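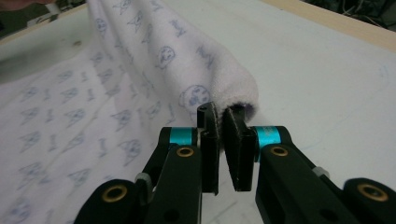
A white fleece blanket with a pale blue print, partly rolled up.

The slow death of the save button

Feb 28, 2024

For most of the history of desktop software, saving a file was something you did on purpose. You opened a document, changed it, and chose when the changes should count. If you closed the window without saving, the program asked whether you meant it. People lost work this way all the time, and they also relied on it more than they realised.

That arrangement is now close to gone. Most note-taking apps have no save command. Office suites save as you type if the file lives online, and on phones the idea hardly ever existed. What remains is a scattering of programs, mostly older ones, where pressing two keys every few minutes is still a habit worth keeping.

I spent January moving my own writing between three text editors that handle this in different ways. Nosilix saves every few seconds and keeps a history. Manico saves constantly and keeps nothing you can get back to after you quit. Brestov still has a save button, in the top left corner, drawn as a floppy disk.

I expected to prefer the first and put up with the other two. It was less clear-cut than that.

Where the trouble starts

Saving automatically solves one problem very well. In four weeks of daily use, Nosilix never lost a sentence, including on the afternoon when my laptop battery ran out in the middle of a paragraph. When I plugged it in and opened the app again, the cursor was where I had left it.

The difficulty comes with files you didn't mean to change. I keep a long document of invoice templates, and twice in the first week I opened it to copy something, typed over a line by mistake and closed the window. In the old days I would have been asked if I wanted to keep the changes, and I would have said no. Nosilix kept them. I found the first mistake when a client wrote back to ask why the payment terms had gone.

The history feature is meant to cover this. It is good once you find it, which takes a trip through the View menu and then a small arrow beside the file name. My invoice document had 1532 versions in it by the end of the month. They are grouped by day and then by hour, but there is no way to search them, and the labels give only a time. Finding the last good copy meant clicking backwards until the missing line appeared.

Nosilix does let you name a version, so you can mark a draft as sent or approved. I used this a lot in the end. It struck me after a while that I was pressing a key combination to record the state of a document at a moment I had chosen, and that I used to call this saving.

Manico is harder to defend. It is a lovely thing to type in, fast to open and free of clutter, and the undo command goes back 500 steps while the window is open. Quit the app and all of that is thrown away. The file on disk is whatever was on the screen at the time. If you have deleted half a chapter to see how the rest reads without it, and then your computer restarts to install an update, the half chapter has gone.

The help page suggests making a copy before any big change. That is sensible advice and I followed it for three days before I forgot.

The old way

Brestov has been around long enough that its menus look the same on a new machine as they did on my first one. It shows a dot beside the file name when there are changes you haven't saved. It asks before closing. It also writes a recovery file in the background, which you only see after a crash, when it offers to restore what you had.

That last part deserves more attention than it gets. The recovery file means you are protected from accidents without the program deciding what the real file should contain. I pulled the power on an old desktop PC to test it and lost just under a minute of typing. Nosilix lost nothing in the same test, so it wins there, but a minute is a price I can live with.

Brestov's weakness is sharing. Two people can't work on a file together, and if you open the same document on two computers, the second one to save overwrites the first. It warns you, in a grey box with too many words in it. Anyone working as part of a team will need something else.

What a fair compromise looks like

The best approach I came across was in a program I wasn't testing. Farías, a drawing app I use for diagrams, saves everything automatically but opens old files locked. You click once to start editing. If you close a file you have changed, a strip along the bottom tells you so and offers to put it back as it was when you opened it. The strip disappears after a few seconds and nothing stops you from ignoring it.

It adds one click to each session. I have over 900 files in my Farías folder, many of them years old and opened only to check a measurement, and I have not spoiled one by leaning on the keyboard.

A text editor could do the same without much trouble. Nosilix already holds the version from when the file was opened, so offering it back is a question of putting a button in the right place. There is a read-only mode, but it has to be switched on for each file and it turns itself off when the app updates.

For now I write first drafts in Nosilix and keep anything finished in Brestov, with the templates folder set to read-only in the operating system itself. To do that on Windows, right-click the file, choose Properties and tick the box marked Read-only. On a Mac, select the file, press Command and I together, and tick Locked. Either one can be undone the same way when the payment terms need changing.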